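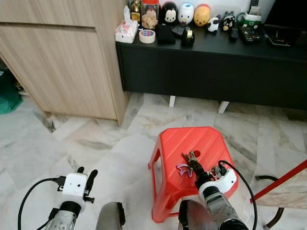

4.2 Resting places of small objects

In this section we present the results of the search diaries. As was explained in Section 3, each of the 29 households in Skuler kept a diary during seven days, and every adult member was asked to write an entry when he or she looked for a small object and did not find it at the first place. In total 347 entries were kept for the analysis. Entries about objects that were searched outside the home, for example in a car or at the workplace, were removed before the coding.

The coding scheme follows the one of Robles and Calvo, with two changes. Firstly, we joined their categories "shelf" and "ledge" into one, as our participants used these words without a clear difference. Secondly, we added a category for places which are agreed between the members of a household but which have no name. In the original scheme such places were coded as "other", and in the pilot study this made the category "other" too large to be useful. All entries were coded by Phúc Từ and by the second author separately. Where they did not agree, the entry was read again together with the household's floor plan, and a common decision was made.

4.2.1 Named and unnamed places

The participants made a distinction, often without being asked, between a place where an object "lives" and a place where an object is "left". The first kind was usually a container with one purpose: a key hook, a cutlery tray, a medicine box. The second kind was almost always an open horizontal surface. What interested us is that the second kind was described with the same certainty as the first. One participant, a retired bus driver in the Arrieta district, wrote that the scissors are "in their drawer, or on the long thing by the window, and if they are not there then my daughter has them". The long thing by the window did not have another name in this family, and all its members understood it.

We call these places unnamed places. They have three properties in our material. They are on a path which is walked several times each day. Their height is such that an object can be put down without bending much. And they already hold other objects, so that one more does not look wrong. The last property was mentioned by Miyazaki for office desks, and it seems that it is valid for homes as well. A cleared surface attracts objects slowly, while a surface with several objects attracts them quickly. We cannot say from the diaries at which point this begins.

4.2.2 Furniture beside the television

The furniture that carries the television deserves a separate treatment. It was mentioned in all parts of the sample, in small flats and in larger houses, and by participants of every age group. It is bought for one purpose, and its free surface is then used for many others. Part of the explanation is probably its length. A low console is commonly wider than the television on it, and what remains at the side is at hand for a person who sits down or stands up. A further part is that the surface is seen every evening by everybody. Several participants wrote that they put an object there in order that another person would notice it. 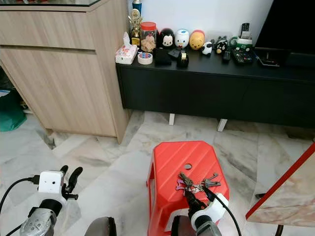

Figure 6. Low black media console between a light wooden cabinet and a television, with a tissue box and a roll of clear packing tape among the small objects on its top.

A surface like the one in Figure 6 brings together objects from different activities. Tissues are taken many times in a week, and packing tape is for most people an occasional tool. In a storage system designed by use they would be far from each other. On an unnamed place they are neighbours, and in the interviews the participants did not find such neighbours strange. When we asked where the tape should be, the usual answer was a cupboard or a drawer in another room. When we asked where they would look for it first, many named the television furniture.

This difference between the correct place and the first place of search is, in our opinion, the most useful result of the diaries. It suggests that people have a good memory of the real habits of their household, also when these habits are contrary to the rules they describe. Sarmiento reached a similar conclusion in his work on shared student kitchens, although his participants were not related and had lived together for a short time only.

4.2.3 Duration and outcome of the search

The duration of the search was estimated by the participants themselves and must be read with care. For this reason we use only the order of the categories and do not report means. Searches which began at an unnamed place were generally judged as short. Searches which began at a container and continued to an open surface were judged as longer, and they were also more often described with words of irritation. The longest ones concerned objects that had been moved by another member of the household during cleaning. Here the object was frequently in its correct place, and the person had looked there last.

Keys, glasses and chargers were the objects most often named. Documents were named less than we expected. It is possible that the month has an influence: the diaries were kept in January, when in this region few families prepare a journey or a school registration. A repetition in early summer would be desirable.

4.2.4 Limitations

The sample was recruited through two neighbourhood associations, and households with a strong interest in order may be over-represented. In six households only one adult filled in the diary, so that we have no second view of the unnamed places there. These households were kept in the analysis of the objects and were left out of the analysis of agreement. The diary form also asked for the place where the object was found before it asked for the place where the search began. Two interview partners told us that they had filled in the first question and then reconstructed the second from memory. In the next version of the form the order is reversed.

Finally, the word "small" was not defined in the instructions. Most participants understood it as something that can be carried in one hand, but a few entries concern umbrellas, bags and, in one case, a folding ladder. We coded them in the same way as the others. The agreement between members of the same household about such larger objects is discussed in Section 4.3.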